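Shop > Tables and Work Surfaces > Juvon White Table Top

Juvon White Table Top, rectangular

Last updated: 08/02/2026

The Juvon is a plain rectangular table top in bright white. We sell it as a top only, so you can put it on the legs or trestles which you already have, or you can order it together with the Jullo leg set. It is made for people who need a clean light surface for sorting, drawing, small repairs, product photos or simply for eating lunch.

Why white? Many customers ask us for wood colour first and then come back for white. On a white surface you find a small thing quickly, and you see at once where it is dirty. The disadvantage is the same: you will see every crumb. If this disturbs you, please look at the Grundton top in grey, it has the same price and the same fixing holes.

The surface has low shine. Under a ceiling lamp you will get a soft shadow under a cup or a bowl, and this is normal. For photos many people hang a dark cloth behind the table, and the white edge then stands out very clearly.

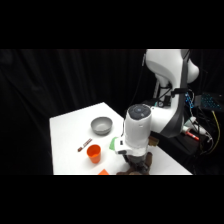
For daily cleaning use a damp cloth and a little washing-up liquid. Please do not use scouring powder, it makes the surface dull and we cannot repair this. Marker ink should be wiped on the same day. Vasco Torres from our workshop left permanent ink on a test piece over one night and needed alcohol and a lot of patience to remove it, and a pale trace stayed. Tea and coffee come off without difficulty also on the next day. Hot pans need a mat.

Bowls and cups with a rough foot can leave grey lines when you push them. Usually these lines are material from the bowl and not a scratch, so try first with a wet sponge. Plastic tumblers and bowls with a smooth base make no problem.

Fixing

The top comes with holes already drilled on the lower side. They fit the Jullo legs and also the older Chan frame, which we stopped selling in January but for which we still keep screws. Turn the top upside down on a blanket, put all the screws in loosely, and tighten them only when all the legs are in place. Two persons should turn the table over. If you lift it by the legs, the screws can become loose with time.

Order details

Article number: 904
Maximum load, spread evenly: 90 kg
Colour: bright white
Legs: not included
Guarantee: two years for the surface, not for the edges

The present production is 2000 pieces. At the moment of writing this page we have 213 in the warehouse, and the rest will arrive in smaller deliveries. Please write to Cristóvão Sequeira in the sales office if you need several tops for a school or a studio, because the transport is then calculated in a different way. He answers also in Portuguese.

Returns are possible when the top was not mounted. Keep the corner protectors, we ask for them back with the parcel.

6 comments | 14 shares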